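Relldale Residents' Portal
Maintenance request 1,315
Status: Closed
Category: Doors and access
Building: Gorevness Court, flat 19
Assigned to: Kwabena Issahaku

Reported by resident
The entrance gate does not open when the intercom in the flat is used. Visitors can be heard clearly. The key fob works as normal.

Reply from the managing office
Thank you for your report. Please confirm whether the fault occurs at all times of day and whether the handset shows a light when the release button is pressed.

Resident
It occurs at all times. The light comes on but the gate stays locked.

Engineer's notes, first visit
Gate lock tested from the entry panel and found in order. Release tested from flat 12 and the gate opened. Fault therefore limited to flat 19. Handset (Zolten) removed and a loose release wire found at the terminal. Wire refitted. Gate opened on 3 attempts in a row.

Resident
The gate failed again this morning at 7.40.

Engineer's notes, second visit
Terminal block worn and no longer gripping the wire. Handset replaced under the building service agreement. No charge to the leaseholder.

Closing note
The resident has confirmed that the gate now opens from the flat. Should the fault return, please reply to this request and do not open a new one. A. Ankrah, Residents' Services

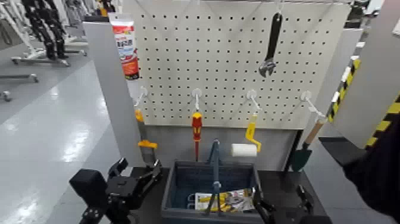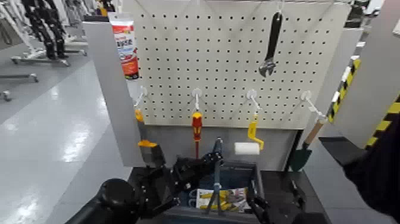
Tools on the pegboard
Page last changed: June, 16:05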